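Small Trees for Shiny Things

Guangming Zhong keeps his rings on a teaspoon rest and his good watch in an egg cup, and he has spent most of his working life making places for other people's jewelry. His workshop is up a flight of stairs in Kakside, above a shop that sells buttons, and when I visited one morning in October the kettle was on and there were stands on every windowsill. Brass ones, painted ones, a wobbly one his niece made out of coat hangers that he refuses to sell.

I should admit I came as a fan. I have loved jewelry stands since I was a kid, when my grandmother had one on her dresser in Plemside and I was allowed to undress it, necklace by necklace, and dress it again. A good one makes you want to wear what you own! A drawer just tangles it.

The shape everybody pictures is the tree. You get a round base, a stem and a set of arms, and after that the maker can do nearly anything. Zhong likes the curly school best, the ones that look as if somebody started drawing a vine and got carried away. Polished metal suits them, he thinks, and so does a dark surface underneath — a pale dresser top washes the whole thing out, while a deep brown one lets every loop show.
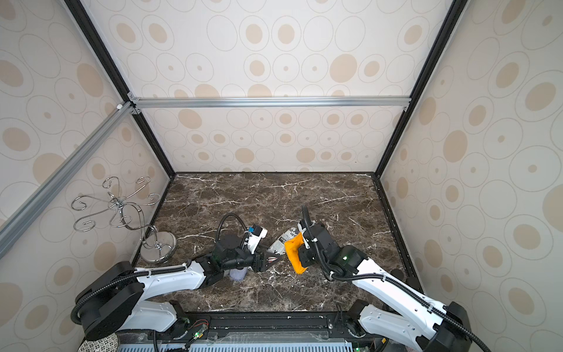

A chrome tree stand with a twisted stem and curling wire branches, on dark brown marble with pale veins.

"People buy with their eyes and then they go home and hang one heavy necklace on one side," he told me, and acted out the crash with his whole arm. His test for a stand is simple. He loads a single branch with the chunkiest beads he has and walks away to make tea. If it's still upright when he comes back, it passes. Over the years he has put 62 designs through this, and he writes the results in pencil in a school notebook with the failures underlined twice.

Hooks get their own pages. A tight loop is lovely for drop earrings and hopeless for a bangle. An open S-curve will take a chain without a fight, and you can lift it off one-handed while you're hunting for your keys. Studs are the great unsolved problem, and he got quite worked up about studs. His current answer is a saucer next to the tree, and he isn't happy with it.

He sells a few stands himself, under the name Yap, and the first batch of 800 took him most of two years to get rid of. The next one went faster, helped along by a gift shop in Pikcombe that put a stand in the window hung with nothing but pearls. He still has the photo of that window taped up by the sink.

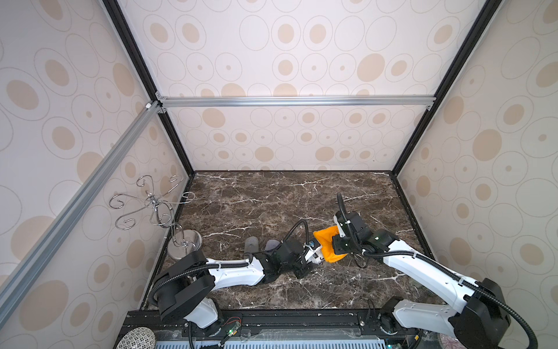 Background matters more than I had ever considered, and Zhong has opinions there too. He's fond of a pattern behind a stand, as long as it stays quiet: circles, dots, soft creams and tans, something with a bit of rhythm that leaves the sparkle to the metal. Florals he can't bear. "Leaves behind leaves," he said, and made a face.

Then there's polishing, which he does with a soft dry cloth and the radio on. Twisted stems hold dust in the grooves, so he goes after those with an old makeup brush, working from the top down. Mirror-finish bases pick up fingerprints the second you look at them, and he has made his peace with that. Mine had eight on it by the time I got it home and set it down by the lamp, with my grandmother's amber beads on the lowest branch.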